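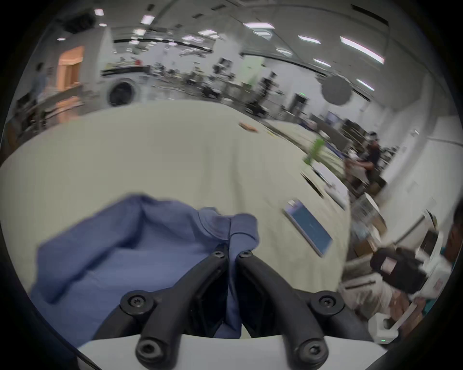 A blue cloth on a cream-colored table.

Jundport's monthly clothing swap is getting a permanent home

2025-02-11

Good news for anyone in Jundport with an overstuffed closet: the monthly clothing swap is moving into the old Ezzat shoe store on the harbor side of town, and it will be open three days a week instead of one Saturday-style rush a month. The doors open at the start of spring, and the people behind the swap have already begun hauling in rails and shelves.

The swap has been running for 3 years, first in a church hall and then in the back half of the Vindar furniture showroom. It outgrew both. At the December event the line went down the stairs and out past the bike racks, and coats were being tried on in the parking lot. It was cold, it was crowded, and it was a wonderful afternoon all the same. One family went home with snow pants for every kid and a wool blanket big enough for the whole couch!

The way it works stays the same. You bring clean clothes that still have some life in them, you get a token for each piece, and you trade the tokens for whatever you like. A winter coat costs 2 tokens, everything else costs one. Kids' clothes up to age 11 are free, no token needed, and that will not change with the move. Tokens from the old location are still good, so dig through your coat pockets and that drawer by the door.

What does change is the space. The Ezzat store has big front windows, a proper fitting room with a door that locks, and a storeroom where off-season clothes can wait their turn. Up to now, anything left at the end of the day had to be packed up and driven off to borrowed garages all over town. Sweaters donated in May can now sit on a shelf until October, when people want them.

The part that has a lot of regulars excited is the mending corner. Gokalero, the sewing shop on the next block, is lending two machines and a serger, and there will be a long table for handwork. Bring a shirt with a missing button or jeans with a blown-out knee and you can sit down and fix it on the spot, with help if you want it. Thread, needles and patches are free. Zippers cost whatever the zipper costs. A beginners' evening on darning is planned for the first month, followed by one on hemming pants, and if those fill up there will be more.

There is also a plan for the stuff that is too far gone to wear. Worn cotton will be cut up for cleaning rags and sold by the bag, with the money going toward the heating bill. Buttons get snipped off and sorted into jars first -- the button jars were a hit at the last few swaps, especially with the under-tens, and they are coming along to the new place.

The lease runs through next winter with an option to stay on. Rent is being covered by a small town grant and by the Vindar showroom, which is paying for the first months and has also given the swap its old counter, a full-length mirror and a heap of hangers. More hangers are still needed, the sturdy kind if possible. Wire ones bend under coats.

Help with painting is welcome too. The walls are a tired brown at the moment and the plan is to have them done in a soft yellow before the rails go up. Some 25 people have put their names down already, but there is plenty of trim to do and the ceiling is high, so anyone who owns a tall ladder will be greeted with real joy. Lunch is soup and bread, with a vegetarian pot.

Donations of clothing are not being taken at the new address until opening week, so please don't leave bags on the step -- rain gets in under the awning. Shoes are fine once the store is open, as long as they come in pairs. Pillows, underwear and car seats can't be accepted.

Opening hours will be posted on the store window and on the library notice board. The last swap in the Vindar showroom goes ahead as usual this month, with the kids' table by the front door and coffee in the back.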